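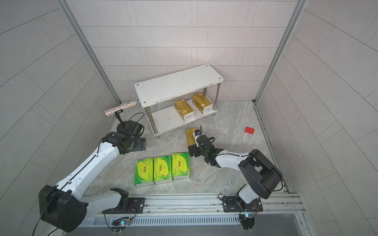
Capítulo 6
Enseñanza por demostración: guiado manual y teleoperación

6.1 Planteamiento

En los capítulos anteriores el movimiento del robot se obtenía a partir de un modelo: se fijaba una posición de destino, se calculaba la cinemática inversa y se generaba una trayectoria. El procedimiento es adecuado cuando la pieza es rígida y su posición se conoce de antemano. Pierde eficacia cuando el objeto cede al tacto, cambia de forma o aparece cada vez en un lugar distinto. En tales casos resulta preferible que una persona ejecute la tarea a través del propio robot y que el sistema registre lo que esta hace.

Se distinguen dos modalidades. En el guiado manual, o enseñanza cinestésica, el operador toma el brazo y lo conduce por el recorrido deseado. En la teleoperación, el operador actúa sobre un dispositivo de mando - una palanca, un visor o un brazo gemelo de menor tamaño - y el robot reproduce sus órdenes. La primera es más intuitiva; la segunda mantiene las manos del operador fuera del campo de las cámaras, condición importante si las imágenes van a emplearse en el aprendizaje.

6.2 La demostración como dato

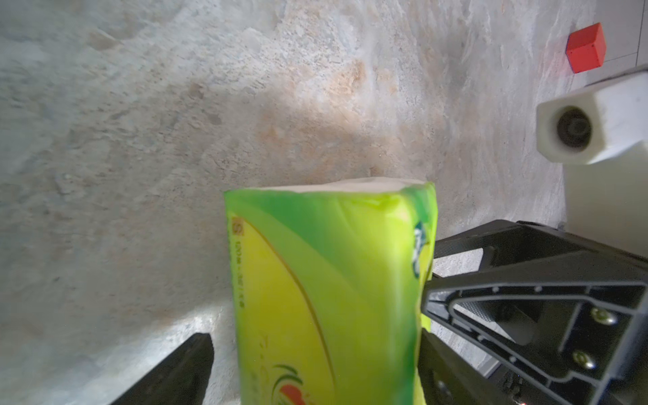 Se denomina episodio al registro completo de una ejecución, desde la postura inicial hasta la de reposo. Cada episodio reúne las posiciones articulares, las órdenes enviadas y las imágenes sincronizadas de una o varias cámaras. La cámara de muñeca aporta información que la vista general no ofrece: en un paquete blando de pañuelos se aprecia, por ejemplo, que el envoltorio se abomba ligeramente junto al dedo derecho de la pinza, mientras que entre el dedo izquierdo y el plástico queda visible una franja de suelo. Un operador experimentado corrige estas asimetrías sin pensarlo, y el registro debe conservar la corrección.

El conjunto Nirside, que se utilizará en los ejercicios, consta de 946 episodios, de los cuales 603 se obtuvieron por teleoperación y el resto por guiado manual. Omerović y Alemayehu recomiendan no descartar los intentos fallidos, sino etiquetarlos por separado.

6.3 Objetivos del capítulo

Al finalizar el capítulo, el estudiante deberá ser capaz de elegir la modalidad de demostración apropiada para una tarea dada, definir el inicio y el final de un episodio y detectar desfases entre las señales registradas. La sección 6.4 trata la correspondencia entre el mando y el brazo.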